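Potato dumplings going grey and gluey, is it the grater or is it me?

Posted in: Home Cooking > Potatoes, Rice & Grains

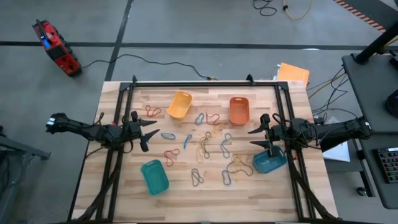 Drerkiter reckons it's the potatoes and I should stop buying gadgets, but I'd like a second opinion before I give up on a recipe I've been making (badly) since October.

I'm trying to do the raw potato dumplings my gran used to make, the big ones you have with roast pork and sauerkraut. She did them on a box grater with her bare knuckles and they came out pale and springy every time. I've got arthritis in one thumb so I bought a little electric drum grater, the Paulík one with the three drums, and it gets through a kilo of potatoes in no time. Lovely to use! But what comes out the other end is nearly a purée, it turns a sort of pinky grey while I'm still peeling the last few, and when I cook the dumplings they either melt into the water or set like rubber. No middle ground at all.

What I do now: grate on the finest drum, squeeze in a tea towel, add an egg, a good pinch of salt and enough flour to hold it together, then shape and drop into boiling water. I've tried more flour (rubber) and less flour (soup). I've tried squeezing harder and my thumb made its feelings known. The last lot was for 11 people and I ended up doing mash.

So do I need a different grater, a different potato, or is there a step my gran never mentioned because she thought everyone knew it?

Neko

3 replies

Paulík owner as well, and I think your drum is half the trouble. The finest one is really for nuts and hard cheese. On potato it smashes everything so there's nothing left with any bite. Try the middle drum for two thirds of the batch and the fine one for the rest, then you get some shreds to hold the thing together and some mush to fill the gaps. I did it all fine for a whole winter before I noticed the middle one did a much better job, and I felt a right lemon.

The bigger thing though is the starch. When you squeeze the potatoes, do it over a bowl and don't tip the liquid down the sink! Leave it alone for ten minutes or so, pour the brown water off gently, and you'll find a layer of white paste stuck to the bottom. That's the starch, and it goes back in the mix. If you've been throwing it away you've had to make up for it with flour, and flour is where your rubber comes from. I use hardly any now, a couple of spoonfuls at most, and semolina if I've got it in.

For your thumb, put the grated potato in a jelly bag or an old pillowcase (clean, obviously), twist the top round a wooden spoon handle and turn the spoon. Much less grip needed. Or hang it over the tap and go and do something else, though it'll go darker while it's hanging.

On the grey, a squeeze of lemon in the bowl you're grating into does a lot. So does having everything else ready before you start. I peel first, keep the potatoes whole in cold water, get the pan hot, and only then grate. It's the waiting about that does it. They'll never be snow white but nor were your gran's I bet, we just remember them that way.

And don't boil them hard. Get the water boiling, put them in, then turn it right down so it's barely moving. Mine take 20 to 25 minutes for one about the size of a small orange. Do one test dumpling first, always. If that one falls apart you can add a bit more flour and you've only lost the one.

Drerkiter

floury potatoes. you don't say which you're using and if it's the waxy salad sort that won't be helping. old ones from the back of the cupboard are better than new. also my mum put cold boiled potato in, about half and half with the raw, mashed dry with no butter. far more forgiving. never used a machine for it so can't help there

Horkbridge

Thank you both, this is brilliant. I have been pouring the starch down the sink, every single time, and then wondering why the mix wouldn't stick. I feel quite silly. And yes, Horkbridge, they were salad potatoes, they were what I had in.

Tried it this evening with a bag of floury ones, middle drum for most of it, lemon in the bowl and the white paste scraped back in. There was a lot more of it than I expected! The test dumpling held together and I only needed two spoons of flour for the lot. A bit heavy in the middle still, so I think I made them too large, and I took them out at 20 minutes because everybody was hungry. Colour was much better, sort of cream with a greyish edge.

I'm going to try the half and half version next. Does the boiled potato need to be cooked the day before, or is it enough to let it go cold in the fridge for a couple of hours?

Neko

Day before if you can, it dries out more. Leave the skins on to boil them and peel after. A couple of hours will do at a pinch but you might want another spoon of flour.

Drerkiter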